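Two months with the Tultameo teaching kit
Reviewed by Nélida Urrutia
Filed under: Robot learning, Bench gear 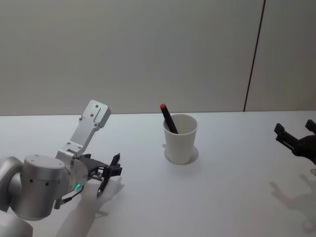

We bought the Tultameo kit for one job, which was collecting demonstrations for a small policy that tidies up pens, and I have now spent so many afternoons with it that I feel I ought to write something down for whoever is hovering over the order button. The kit gives you the leader handles, the head view, the recording software and a license for 3 seats. You bring your own arms and your own table. Our task is about as plain as they come: a white paper cup on a white table, a black marker with a red tip in the cup, and a slim dark pen held point down in the left gripper while the right one hangs open on the other side. I picked it as a warm-up and we never left, because a thin pen turned out to be a wonderful test of how well the handles pass your wrist along to the arm (and of your patience, too!).

Setup first. It took me one long morning, most of it spent on the calibration step. The manual wants you to do the left side, then the right, then both together, and it does not mention that you have to save after each one. I lost the left side twice. Once it was done it stayed done, and I have only had to repeat it after we moved benches in August.

The handles are lovely. They're light, the trigger has a long soft pull, and you can close a gripper slowly enough to feel like you are placing the thing down yourself. Rianne Van Loon, who shares the bench with me and has smaller hands than mine, found the trigger reach a bit much after lunch and wrapped hers in tape. I'd love to see a second size.

Recording is one foot pedal. Tap to start, tap to stop, hold to throw the take away. I cannot tell you how much I like the hold-to-discard. On our old Pristitz setup you had to mark bad takes afterward in a table, and of course you'd forget which ones they were, and then you'd be training on your own fumbles. We have kept 846 episodes so far, and on a good day the two of us trade places every 30 minutes and stay cheerful.

Now for the grumbles. The review screen is slow. Scrubbing through an episode stutters whenever you go backward, and labels can only be added at the end of a take, so if you want to mark the moment of release you'll be writing your own little script. The head view handles pale things on a pale table better than I expected, although I would still suggest checking your exposure before a long session. The soft shadows move when the arms do, and I like having them in the data.

Support comes out of the Jurkville office. They answered both my questions the same day, very kindly, and one of the answers was even right.

Would I buy it again? Yes, for a lab of two or three people who want to gather examples by hand and look at every one. If you're planning a big crew, try the Eze rig too, and ask for a loan before you pay for either.

Score: 8 out of 10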